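Home table cell, two arms: what must be written down before each run?
Viltow Forum > Shared workspaces > Safety and procedures

mangundap_lab
Hello all. We have a two arm cell at Mangundap with household objects on the table, and I was asked to write the rules for the operators. At the moment everybody does it in his own way. One person homes both arms first, another starts with the drawer already open, and later we cannot compare the runs. My draft is 11 rules on one page. Is this too much? And do you let people reach over the table when the arms are only paused?

tkeller
11 is fine if they fit on one page. Pause is not a stop. In our shop the rule is simple, no hands over the mat unless the drives are off.

Plakgate_Rob
I don't agree with tkeller for small arms. If you power down each time someone straightens a cup you lose half the morning, and people begin to cheat. We use a protective stop with monitored standstill, it's in our risk assessment, and we had 4,000 runs without anybody touched. Write a rule that people will follow.

tkeller
4,000 runs without contact tells me you were lucky or careful. It doesn't tell me which. If your standstill monitoring is properly rated, okay, but mangundap_lab didn't say what he has.

mangundap_lab
We have the normal pause in the software, nothing rated. So I think for us it is drives off. Thank you both, I will write it like this.

ovl_77
can we talk about the objects too? half of our trouble at Videl was not safety, it was somebody moving the rack a hand width and not writing it. we put tape corners on the mat now

Sutrisno Ginting
I would like to add some points from our side. I am responsible for the written procedure on a similar cell, and I made most of the mistakes already.

First, the drawer. Please decide if it is open or closed at the start, and write how far. An open drawer takes a lot of the space where the arm must pass, and an operator who is used to the closed one will plan his path too low.

Second, plates. We had a long discussion about it. My rule is that the gripper takes the front plate by the rim, and the plates behind it stay where they are. If you allow to take from the middle, the fingers need to go between two plates and you will get chips.

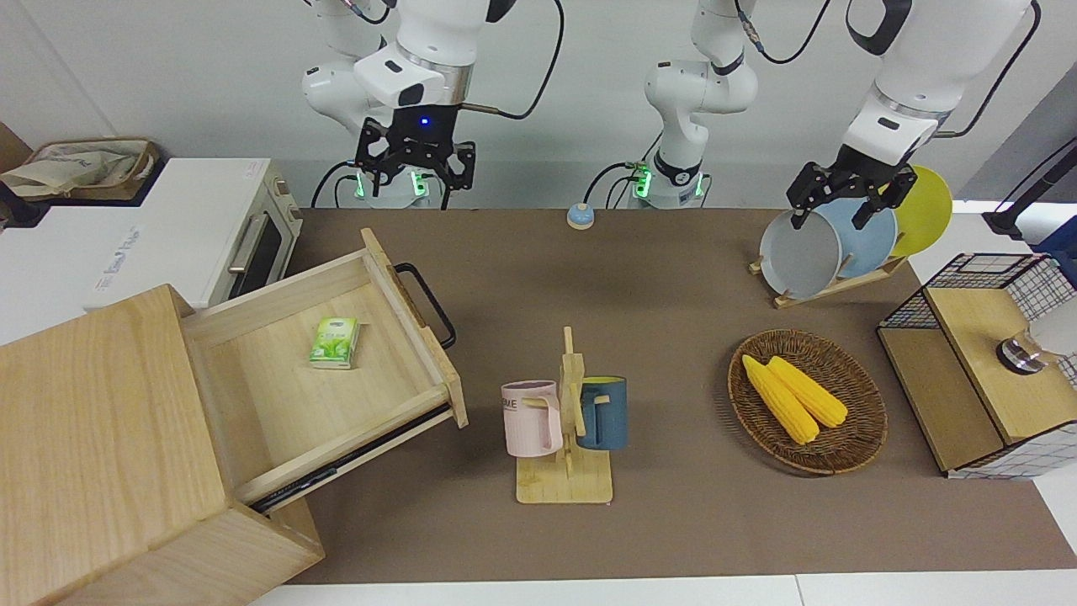

Third, the arm that is not working. It should have a named waiting position, with the fingers open and above the height of the tallest object. "Somewhere out of the way" is not a position - I had this sentence in my version 2 and every operator understood it differently.

Fourth, right and left. Say in the first line that it means the right and left of the robot. The person who stands in front sees it reversed, and we had 5 wrong log entries in April only from this.

ovl_77
the left/right one, yes. we put colored stickers on the arms in the end

Plakgate_Rob
Stickers fall off. But I agree on the plates. About the waiting arm, I'd rather have it fully parked than hanging over the table, even if it costs a few seconds.

Sutrisno Ginting
It depends on the task. If both arms are needed one after another, parking each time makes the run long. For one arm tasks I agree with you, park it.

mangundap_lab
I will put two cases then, one arm and two arms. So now it is 12 rules, I hope it still fits on the page. I will post the new draft when my colleague has read it.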